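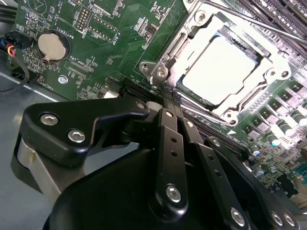 Does the new guide apply to a workshop with only one robot arm?
It applies to any bench where a robot handles processors, memory or other bare parts, whatever the number of arms.

Tirkden has published its good practice guide for robot handling of computer parts. The guide runs to 19 pages and takes effect in August. It was drafted with Strömberg and Skiltow, and 173 comments were received on the first draft.

The main rules cover grip, power and release. Machines must be unplugged from the mains before an arm enters the case. Fingertips must be checked for wear and dirt at the start of each shift. A processor is to be held by its edges, and the contacts on its underside must not be touched. Socket levers must be fully open before a part is lifted or lowered, and a person must be able to stop the arm at any point.

"Most of this is already done in careful workshops," said Roald Fagerlund, who led the drafting. "We wanted it written down in the same words for everyone."
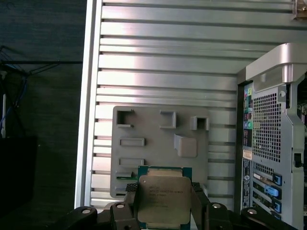 How to get the guide

The guide is free to download from Tirkden. Printed copies can be ordered from the Nurdale office, which has 200 in stock. Workshops that follow the earlier handling notes have 2 years to change over.

Related items
Strömberg joins handling group
Comments on the first draft: summary
Stop buttons: where to put them

Shares: 19 | Comments: 2

Contact: Tirkden press office, Nurdale
© Tirkden. All rights reserved. Back to top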